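Pladau Song Circle: Your Questions Answered

Last updated 2025-06-10

We get a lot of mail between sessions (keep it coming!), so these are the things people ask most. If yours isn't covered, write to Marleny Montoya, who books the players and picks most of the songs.

What kind of music do you play?
Acoustic, mostly. Folk, old country, a bit of soul, and whatever somebody learned that week and can't wait to share. Our songbook has over 300 songs in it now, with chords and lyrics, and new ones go in every December.

Do I have to be good?
No! If you can change between G, C and D without stopping, you can play along with a surprising amount of the book. Plenty of people start by just singing, and one of our best mandolin players spent a whole year on tambourine first.

Can I bring an electric guitar?
Yes, with a small amp, turned low. The Ogunleye Room is all hard floors and bare walls, so it gets loud in there fast. Acoustic bass is very welcome – we never have enough low end.

How long does a session last?
About three hours, with a break in the middle for food and tuning. Bring something to eat if you like. The break is when people swap records and show each other new licks, and it nearly always runs over.

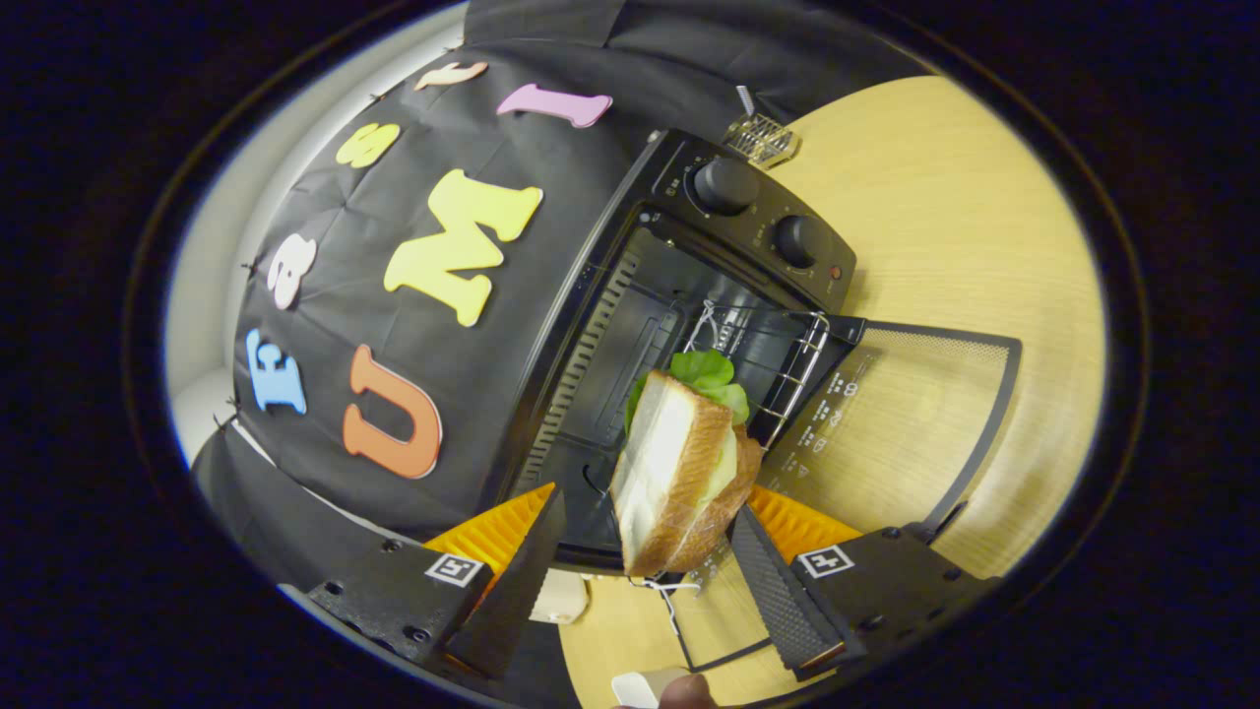
Where can I hear recordings?
Our live album, Favness, came out of two evenings in the Ogunleye Room and we're still thrilled with it. We pressed 500 CDs and 70 are left at the door table. The harmonies on the last track give me goosebumps every time.

What tuning do you use?
Standard, A440. A few songs use drop D or open G, and those are marked at the top of the page. Capo positions are marked too.

Is there a backing track for practice?
For 70 of the songs, yes, and they're great fun to play with. Each one comes at full speed and at a slower practice speed, so you can get your fingers around the tricky bits of "Draketti Waltz" before you try it in company.

Can I suggest a song?
Please do! Send the title, the key you sing it in and a chord sheet if you have one.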